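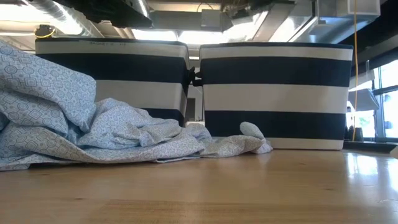 Marleny Cárdenas wrote the first of her short stories at the back of a bus depot, on the blank side of old route sheets, and did not show it to anyone for 3 years. The collection that grew out of it, Lencho, is now in its second printing from Clovon, a small press that had never put out a book of stories before.

The title story is the longest of the 14 or so pages most readers will remember. Lencho drives the night bus between Faltero and the coast. One March he stops taking the turn for the coast and keeps going. The passengers complain, then sleep, then begin to share their food. Cárdenas never says why he does it, and a weaker writer would have put an explanation in his mouth by the second page.

"I tried giving him a reason," she says. "A dead wife, a debt. Each time the story got smaller."

Faltero is a made-up town, but it comes back in nearly every story, with the same pharmacy and the same broken clock over the market. A boy who sells phone cards in one story turns up as a bored customs clerk in another. The links are easy to miss on a first reading and do no harm if missed.

The book was edited by her younger brother, Jhosep Cárdenas, who teaches high school English and had worked only on student magazines. It could have gone badly. He cut one story by half and asked her to drop another, a long piece about a wedding that she had been rewriting since 2000. She refused for several months and then agreed. Part of it survives as a paragraph in "The Borrowed Suit," where a groom waits outside a church with his shoes in his hand.

"He was right about the wedding," she says. "He was wrong about the ending of the dog story, and I told him so."

The dog story, "Sturnska," is the odd one out. It is set in a northern port of that name, in winter, and is told by a ship's cook who has agreed to look after another man's dog until the ice clears. Jhosep wanted the owner to return on the last page. In the printed version he doesn't, and the cook goes on setting out two bowls. The story is the best in the book – dry, patient and quite funny in its account of the cook's feud with the harbor office.

Not everything works. Two of the shorter pieces read like sketches for something longer, and the dialogue in "Aunts" is hard to follow, with four women talking at once and few tags to tell them apart. Cárdenas also leans on dreams when she wants to close a scene.

Clovon printed 200 copies at first, expecting to sell most of them at readings. They were gone in four weeks, largely through two bookstores that kept the book by the register, and the second printing is 2000.

Cárdenas is working on a novel, also set in Faltero, with the customs clerk in the main part. She has a first draft of the opening section and no date for the rest. Jhosep has read it and sent back notes, which she says she will open after the holidays.

Dec 26, 2019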